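Where Old Computers Go: A Study of Household Electrical Waste in Trevstead
Year 2 Geography and Environment Project Report
Last updated: April 27, 2018
Print this page | E-mail this page

1. Introduction

Every house in Trevstead has a cupboard. In the cupboard is a computer that stopped being useful some years ago and is being kept until someone can think what to do with it. My project set out to find where these machines go when the cupboard is finally needed for something else, and whether the town makes it easy to do the right thing. The short answer to the second part is that it does if you own a car and are free on a weekday morning.

I chose the subject after failing to get rid of a monitor. My first choice was coastal erosion, but Trevstead is a long way from any coast and my tutor felt the fieldwork might suffer.

2. Method

In March I put 800 leaflets through doors on the Karpenko estate and in the streets behind the station. The leaflet asked what people had thrown out in the past year, where it went, and what was still sitting at home. I also visited the two places in town that take old electrical goods: the council tip on Zarkitley Lane and the Trurasico repair shop, which will accept a dead computer if you carry it up the stairs yourself.

The leaflet had a question about batteries printed twice. I have used the first answer where people gave two, except where the second was ruder and therefore probably more sincere.

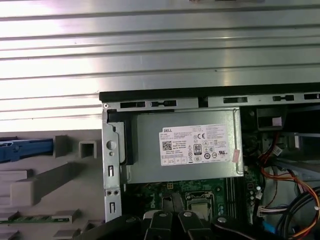 3. What people keep, and why

Most people who wrote back had at least one machine they did not use. The usual reason was not knowing what was still on it. Family photographs came up again and again, along with a general fear that somebody at the tip would read their tax return, which seems a hard way to spend an afternoon. Very few had ever taken the side off to look. A desktop computer laid on its side and opened up is mostly metal and framework, with a good deal less mystery than the owners seemed to expect, and the steel is worth a little as scrap. Explaining this on doorsteps did not win me many friends. One household offered me the computer.

The second reason was price. People remember what they paid. A machine that cost a month's wages feels like an asset long after it has turned into a shelf for the iron.

4. Getting to the tip

The Zarkitley Lane site opens at eight and shuts for lunch. The number 12 bus stops within a short walk of the gate, but the site does not admit people on foot, for safety reasons displayed on a sign that can only be read on foot. I timed the journey from the Karpenko estate at 13 minutes by car. By bus it was longer, and ended at the sign.

The council will collect large items for a fee. A computer does not count as large. It does not count as small either, as small items are meant to go in the kerbside bag, which has a picture of a toaster on it with a line through everything bigger.

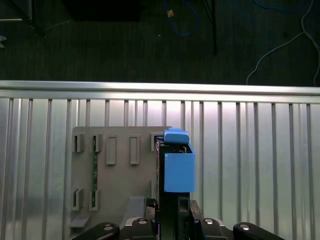
Reading time for the full report: 12 minutes

5. Discussion

The leaflets suggest that people in Trevstead are willing to recycle and are quite bad at it. I do not think this is entirely their fault. The council's web page on electrical waste links to a second page, which links back to the first. The repair shop is better known, mainly by word of mouth, but it has limited space and was turning away printers on both of my visits.

There are weaknesses in my own work. Those who fill in a leaflet about rubbish may not be typical of the town. Several forms came back from the same address in different handwriting, and one had been used for a shopping list. I left the eggs out of the results.

6. Recommendations

The tip should let people in on foot for one morning a week. The kerbside bag needs a clearer label. A drop-off day at the library in March, when cupboards seem to get cleared, would cost roughly the price of a skip and some posters.

I still have the monitor.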